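Writing the house rules for our handheld gripper sessions
Final report, Robotics in Practice module
May 28, 2019

When Pieter Mthembu and I picked this project I honestly thought it would be the easy one. Everybody else was training models or soldering something, and we were going to write rules! Two pages, I figured, done by January. We ended up with nine rules, and I've changed my mind about almost all of them at least once.

Some background. Our group records people doing kitchen and table chores with a handheld gripper, and the recordings go to the Ulard project for training. Before us there were no written rules, just a long message thread that new people were told to scroll through (I tried, I gave up). So we read the safety sheet that came with the Tukus arm in the lab, asked for the sign-in form they use at Setiawan, and sat in on sessions taking notes.

The first draft was way too strict. We had a rule that only the person holding the gripper could be in the room, and it lasted one session. People need someone to reset the table, and someone else to watch the screen, and friends drift in to see what's going on. So rule 1 became: anyone in the room has said yes to being recorded, in writing, before the gripper is switched on. That includes people who are only there to chat. Rule 2 says anyone can change their mind later and we delete the whole clip, no questions.

Rule 3 is the cable one. Pieter wanted everything taped down, I thought that would take forever, and we settled on taping anything that crosses a walkway and keeping the stand's legs out of the way of people's feet.

Rules 4 to 6 are about the table. Start each task from a known layout, keep drinks and personal stuff off it unless they're part of the task, and say out loud when you're going to reach in.

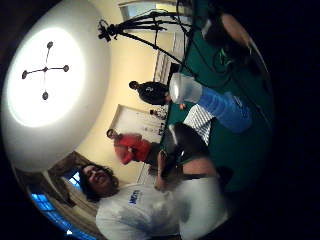

We argued the longest over rule 7, which covers faces. The camera sits on the gripper, so every time you swing it up you catch whoever is standing there. Pieter's view was that a signed form covers it. Mine was that signing a form in the hallway doesn't mean you've pictured your own face in 600 clips! What we wrote is that faces get blurred before anything leaves the group, and the raw files stay on the Pistel drive with two people having access.

Rule 8 is breaks, and rule 9 says who to tell if something goes wrong. Pretty boring, but the old thread had neither.

If I did this again I'd ask the people being recorded much earlier. We only talked to them after the second draft, and they were the ones who pointed out that our consent form didn't say how long we keep the clips. It does now. I'd also make the whole thing fit on one page, so it could go up on the wall.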